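Vostgate slip fault

The Vostgate slip fault is a tracking failure in handheld grippers, the hand-carried tools people use to record motions for robot arms to copy. It takes its name from the Vostgate project, where Wen-hsiung Wei first traced it one Sunday, and it remains a wonderfully instructive case of a tiny mechanical error with big effects!

Cause

Each gripper in the project carried printed marker cubes, which a camera read to work out where the tool was. On 6 of the project's 30 grippers, a cube could turn slightly in its mount after a hard knock. The software kept reporting a confident position, up to 27 millimeters from the real one.

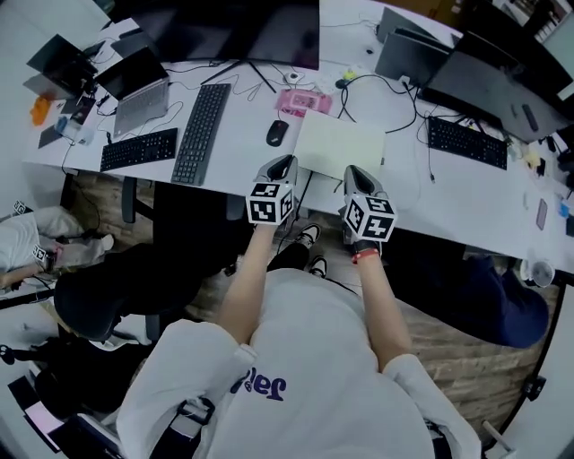 Robot arms trained on the bad recordings closed early or pressed into the table. One arm at the Samstead workshop bent a finger this way, and its force limit stopped it before anyone was hurt.

Fix

Cheuk-hei Liao designed a keyed mount that holds the cube at one angle only. He also added a delightfully simple check, in which the user touches both jaws to a fixed block before recording. Flomis, the project's recording software, rejects the session if the readings disagree.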